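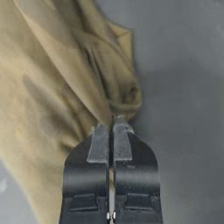
Chang-ho Moon told our group that beige cloth is the hardest to sort by eye, as one shade looks much like the next once it is crumpled.

December – by Mulder

The open day at the Wosberg textile hall drew nearly 200 people. We started at the folding tables, then saw the storage racks, where 947 bundles were waiting for shipment to Karnero. Visitors could try folding a sheet themselves. Mine took three attempts and the corners still did not match. The tour lasted 60 minutes – enough for the ground floor, but the upstairs was closed.
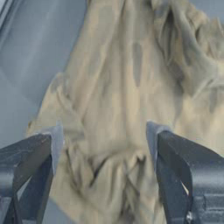 Crumpled beige cloth, Wosberg open day

Coffee was served by the side door. Parking is limited, so take the bus.

Recent reports
Dremeritz paper mill visit
Karnero harbor fair
21 small museums worth a stop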